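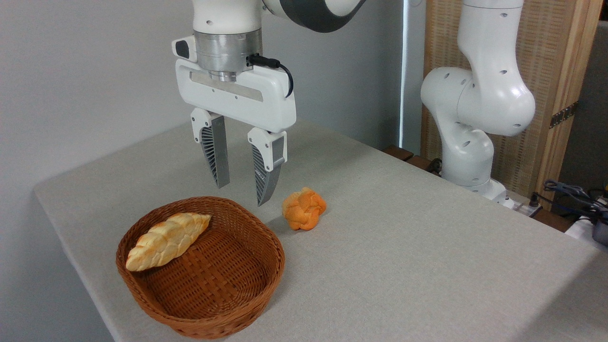 Open day with a robot arm – what do we put out for visitors to try?

Posted by Gruton60, Thursday, September 19, 2019

We've got an open day coming up and I've been handed the robot table. Arm picks up bread, puts bread in basket. That's the whole demo so far. Two hours, visitors in small groups, lots of kids I expect. Went to the Dasus one last year and people wandered off after the second go. How do you keep them there? And do you let them choose what it picks up or is that asking for trouble? Never run one of these before. Any tips welcome, need to sort it by the weekend.

Vichien Saengthong

Let them choose, but from a tray you've tested. We did ours at Plakeo with rolls and plaited loaves. Long loaf is harder than it looks – if the fingers close near one end it swings and catches the rim. Small round ones are easier but they roll, so put them down on the flattest side.

Things that worked for us:
Ask the group to guess before each go. Hands up, will it or won't it.
Tape line on the floor, well back from the arm. One person on the stop button the whole time, doing nothing else.
Short goes. Change over before they get bored.
Let a child move the basket between goes – arm stopped first, obviously.

Dont talk over it while its moving, nobody listens. Talk after. And run the full thing the night before with the same lights on, ours went funny when teh blinds were up.

wei_325

sweets. give out sweets

Plakeo_Jo

Agree with Vichien on the guessing. Also have a plan for when it drops one. Ours dropped loads and the kids cheered every time, best bit of the day for them – just pick it up and go again. Bring spare rolls.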